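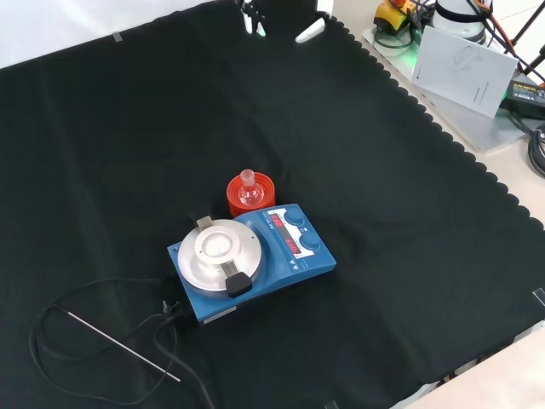

How I Set Up a Small Hotplate Stirrer for Round-Bottom Flasks
Posted by Shirin Tehrani, Mar 25, 2020

I put off writing this one because setting up a hotplate sounds like the easiest job in the lab. Then I watched a new student at Workura spend half a morning chasing a flask around a flat plate with a cork ring (been there!), and I figured it was worth a page. So this is my routine for small-scale work, flasks up to 50 mL, using a metal heating block in place of an oil bath. I gave up oil years ago and I do not miss scrubbing it off my sleeves.

What you need: a magnetic stirrer with heating, a block with a well that fits your flask, a temperature probe, a stir bar, a flask stand, and a cloth for the bench. My cloths come from Bakus and they're the cheap kind. I like a dark one, it makes clear glass so much easier to spot.

Start with the cloth. Smooth it out and put a bit of tape on the edges wherever it wants to creep. If your cloth is the wavy-edged sort that never lies quite flat, just tape the places where your arms will be going back and forth and let the rest do what it likes.

Next comes the stirrer. I turn mine a little so I can read the display and reach both knobs without leaning over the plate. Make sure it's switched off and cool before you do anything else, then wipe the plate down. Crumbs of old silica under a block will make it rock, and a rocking block heats badly.

Now set the block on the plate, centered, and push down on it gently with two fingers. No wobble? Great. Try the flask in the well while it's still empty. You want the round part sitting snugly against the metal with no big gap underneath. If it perches on the rim, you need a bigger well, and if it rattles, go down a size. Then lift it out again and park it in the stand.

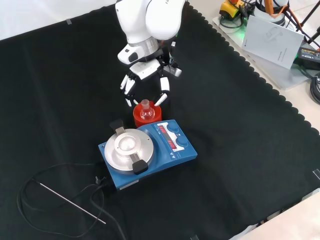

Flask in its red stand behind the stirrer, block clear for now.

I keep the stand close to the stirrer so the trip from one to the other is short. Kwok-wai Yip, who taught me most of this, used to keep his at the far end of the bench, and I'm still not sure how he got away with it.

Cables next, and please don't skip this! Probe cables are long and springy and they love to drape themselves over a hot plate. Lay the loops out behind or beside the stirrer, well away from the heat, and leave the probe itself lying flat on the cloth until you're ready for it. When you do put it in, check that it's seated properly before turning on the heat. A probe that has slipped out reads room temperature, so the controller keeps on heating and heating.

Stir bar in, flask in, clamp the neck. Get the stirring going first, nice and slow, and bring it up until you see a steady little dip in the liquid. Heat comes after. I set it 8 degrees under my target, let it settle, and then nudge it up the rest of the way.
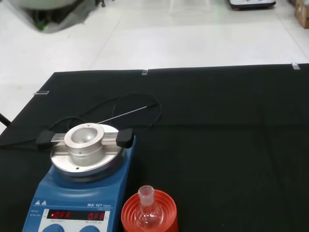

Do I have to take the block off the plate every time I finish?
Only if you need the flat plate for something else. I leave mine on between runs, turn the heat off, and let everything cool completely before I wipe out the well.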